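TROMVILLE -- Pavliuk is happy to share that its ground floor at Polholm opens to neighbors and visitors this spring, with 200 folding chairs on order for the talks and get-togethers we have been looking forward to all winter long. 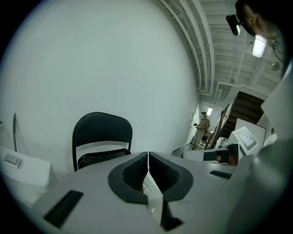 Page last changed: Tue 31 March

A black folding chair stands against the big white wall, and the long corridor runs back past the wooden staircase with its dark brown steps. We kept the white ceiling and its pipes just as they are -- we're rather fond of them! Groups from Nidville can book from September.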